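Wurkico Hand-Held Gripper Kit, Classroom Edition
Part number 3972

Product overview

The Wurkico hand-held gripper kit is a two-finger parallel-linkage tool for student manipulation projects. It is carried by the operator, closes on an object under trigger control, and records wrist-view video for later use in training or evaluation. The Classroom Edition is supplied to schools and clubs that run the Nyitrai household handling challenge or a comparable course unit. It can also be used as a standalone mechanism kit for teaching four-bar linkages.

The kit ships unassembled. A pair of students with no prior experience can complete the mechanical build in 3 class periods. Wiring and calibration are a separate unit in the course binder.

Finger assembly

Each finger is a linkage of dark angular links joined by silver pivot pins. The outer links have tall triangular recesses to reduce weight at the end of the tool. The inner face of each finger carries a long blue pad, which is the contact surface and the main wear part. Pads are retained by two screws and can be replaced without opening the linkage.

Both fingers are driven from a common gear. Travel is symmetrical when the gear is indexed correctly. If one pad reaches the center line before the other, remove the cover plate and re-index before tightening anything else. Do not correct the error by bending a link.

Use in the household handling unit

Students collect recordings at home as well as in the classroom. The unit calls for ordinary rooms with furniture, textiles and household containers left in their usual positions. Lighting is not controlled. A container task begins with both fingers open and the rim of the container between or near the pads, so that the approach to the contents is recorded from the start. 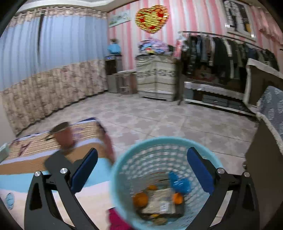
Finger position at a teal perforated basket. Contents include a glossy blue plastic bag and a creased beige package with a small white label.

Mixed contents are recommended. Thin plastic film deforms under the pads and tends to slip, while a package with some stiffness can be gripped along an edge. Rounded items roll if the approach is too shallow. The course notes ask students to log grip attempts by object type and to keep failed attempts in the submission. A perforated container is acceptable, but pad tips can catch in large openings, and the approach should stay above the rim until the target is chosen.

Floor pattern and wall pattern do not need to be plain. Teams that record only against blank backgrounds generally find that their models perform poorly during the visit round, when the judges choose the room.

What is in the kit

Finger link set, left and right
Pivot pins with retaining clips
Blue contact pads, one fitted pair and one spare pair
Drive gear set and cover plate
Trigger handle with return spring
Camera bracket and cable guide
Hex keys and thread locker
Printed course binder by Golshifteh Yazdani

The camera, storage card and battery are not included. The bracket accepts the Uvlow club camera directly. Other cameras need the Woren adapter plate, sold separately.

Specifications

Mass, assembled, without camera: 719 g
Fingers: 2, mechanically coupled
Actuation: manual trigger
Pad replacement: 5 minutes with the supplied hex key
Operating environment: indoor, dry

Care and inspection

Inspect the pivot pins before each session. A pin that turns with its link should be cleaned and reseated. Wipe the pads with a damp cloth and allow them to dry. Solvents harden the pad material. Store the tool with the fingers open and the trigger released.

Loose fabric, lace edging and cords can be drawn into the linkage at the lower pivots. Keep curtains and table covers clear of the joints while closing the fingers.

Ordering

Schools order through the club purchasing form. One kit serves a team of up to 5 students. Replacement pads are sold in pairs and should be changed as a pair. Orders for the fall term close on July 24, 2026. Kits ordered after that date ship with the next production batch, and the binder can be sent ahead on request.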